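3.2 Vorratshaltung und Essgewohnheiten in den Haushalten von Jarnasberg

Wer sich mit dem Essen im Alltag beschäftigt, landet früher oder später am Küchentisch, und so ging es auch uns. 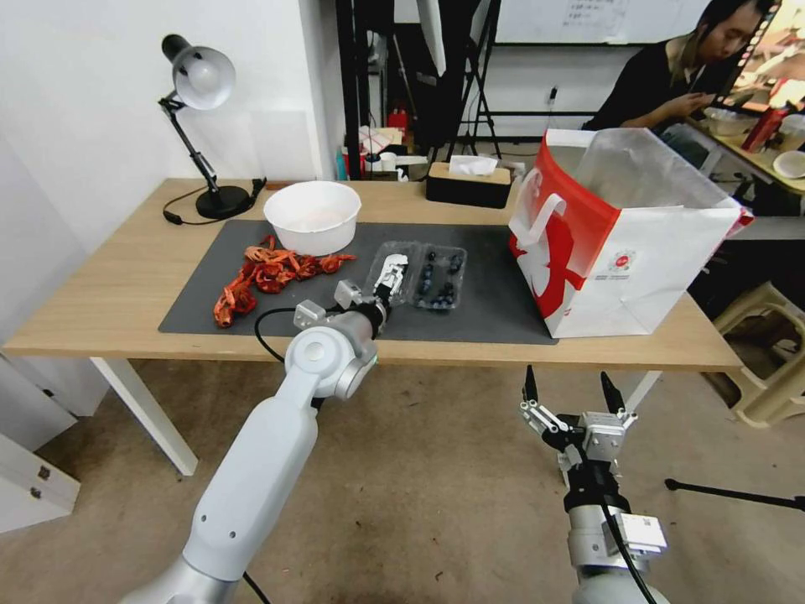
Die Gespräche mit den 20 Haushalten führten wir im September, wenn in Jarnasberg die Gärten noch viel hergeben und in den Küchen getrocknet, eingekocht und verschenkt wird. Concetta Orlandini, die den größten Teil der Interviews übernommen hat, blieb oft weit länger als geplant, und wir sind ihr für diese Geduld sehr dankbar.

Abb. 4: Heidelbeeren in einer durchsichtigen Kunststoffschale, daneben rot-orange, getrocknete Ware, vermutlich Peperoni.

Auffällig war für uns, wie selten die Befragten von »Vorrat« sprachen. Sie sagten lieber, es sei »etwas da« – ein Ausdruck, der das Glas im Keller ebenso meint wie die Schale, die morgen leer sein wird. Frische Beeren galten den meisten als Zugabe zum Frühstück, Getrocknetes dagegen als Würze, die man sich einteilt. In zehn Haushalten wurde beides trotzdem am selben Ort aufbewahrt, was der bei Sethi vorgeschlagenen Trennung von Tages- und Wintervorrat widerspricht. Auf die Frage, wer über das Einkaufen entscheidet, kommen wir in Abschnitt 4 zurück.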